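We use cookies to improve your experience on this site. By continuing to browse you accept our cookie policy.

Open day at Cilel, Cutham – anyone else go?

Print this thread | E-mail to a friend
Posted by parsnip_wes, 3/8/25

So I finally made it to the Cilel open day out at Cutham, after missing the February one with a dead car battery. Parking was a mess (they send you to the overflow lot behind Parsons, and it's a hike) but I got in by the second demo slot and stayed till they kicked us out.

Most of the crowd wanted the big palletizer in the main hall. I spent my time in the side room where the Stemance team was showing their kitchen stuff, both the real arms and the simulator on a big screen. The simulator was my favorite part! They let you sit down at the desk and ask whatever you wanted, and the woman running it didn't seem to mind that I asked a LOT.

What got me is that the two arms don't match. One has a plain blocky gripper and the other has a full hand with fingers, and they run them together on the same table. In the bit I watched longest, the gripper had hold of a green cup next to a big silver pot and the hand was over by an open drawer. She told us they had done 3,000 runs in the simulator before they tried anything on the real table.
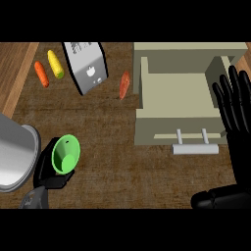
gantry_gal wrote: I was there too and came away kind of cold on it. 3,000 runs in software is cheap. I want to know how many worked on the real arms, and when I asked I got a very long answer with no number in it.

parsnip_wes wrote: Fair, but I did get a number. 325 tries on the real table, 312 good. Maybe you had the guy in the fleece? He was more of a sales type.

gantry_gal wrote: Yep, fleece guy. OK, 312 is better than I figured. Still depends what they call "good" – if the drawer ends up half open and they count it, I don't.

Wayne Dunmore wrote: I've run pick and place cells for a long time and I don't see the point of the hand. More joints, more cables, more stuff to break. Put the same cheap gripper on both sides and spend the savings on a decent camera. Nice sandwiches though.

tobylathe wrote: Disagree with Wayne. A two-jaw gripper is fine till you need to turn something over in your palm. My kid got to drive the real hand with the glove for 3 minutes and hasn't shut up about it since.

parsnip_wes wrote: Wait, there was a glove?? Where was that?

tobylathe wrote: Upstairs, past the coffee. Line was pretty long by noon.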